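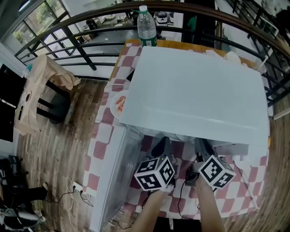
Sanico hand-held gripper pair: a month of household recordings

Filed under: Reviews > Data collection hardware

We bought the Sanico pair in November to gather demonstrations for a policy that opens, loads and closes kitchen and laundry appliances. Each gripper has its own camera and a marker cube on top, and the person doing the task simply holds one in each hand. The set cost us 389 euros second-hand, cables included.

Setting up takes 16 minutes once you know the order. Plug everything in, wait for the green lights, show both cubes to the head camera, then start. The manual puts the calibration step after the first recording, which is wrong and lost us a morning.

The grip is comfortable enough. Mitsuko Ikeda did most of our appliance doors and managed almost 40 clean episodes in a session before her wrists had had enough. The fingers are ribbed on the inside and hold a thin edge well. Smooth, wide surfaces are harder, and you learn to come at them from the side.
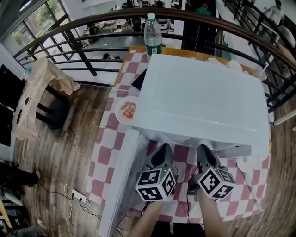 Tracking is good as long as the cubes stay in view of the head camera. Reach too far inside something and you lose them, so we now tell people to pause for a second before going in and again on the way out. The Vávra software fills short gaps by itself. Longer ones have to be cut by hand.

The cables are my main complaint. They are thin, they run down past your legs, and they catch on table corners. Tape helps. A wireless version would be worth paying extra for.
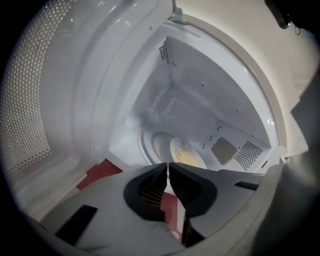
The wrist cameras have a very wide lens, dark towards the corners, and the fingers take up a good part of the picture. That suits close work, and our first model trained on wrist views alone did better on doors than I expected. White plastic in poor light is still a weak spot - fix the exposure before you start, or it drifts between episodes.

Compared with the Pamholm set we used before, the Sanico is lighter and the export to Murnisis format works first time. The Pamholm has better triggers.

Score: 4 out of 5. Spare finger pads are sold in packs of 2.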